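About Plultudent

Plultudent is a small cooking school with a big table, and we love what happens around it! Dilek Işık started it with 6 students, two borrowed pots and a stack of her aunt's handwritten recipes (we still cook from them, stains and all).

We teach everyday home cooking: soups, flatbreads, beans, rice, pickles, and the kind of stew that tastes better the next day. Our classes are for people who never learned, people who learned from a microwave box, and people who cook well already but are bored with their own dinners. Last year 368 of you came through the door, and some of you brought your moms.

Rice gets its own evening. We wash it, soak it, burn a little on purpose for the crust, and argue over butter or oil until somebody gets hungry.

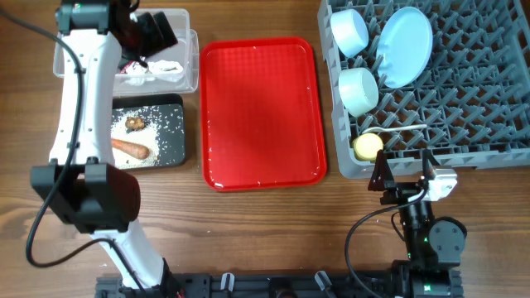 The beginner course runs for six weeks and every session ends with everyone sitting down to eat. Recipes go home with you, along with any leftovers you can carry. Our recipe library is up to 1053 dishes now, and students added 63 of those themselves, including a lentil soup we can't stop making.

The next beginner course opens for sign-up on 2nd December. Bring an apron and come hungry!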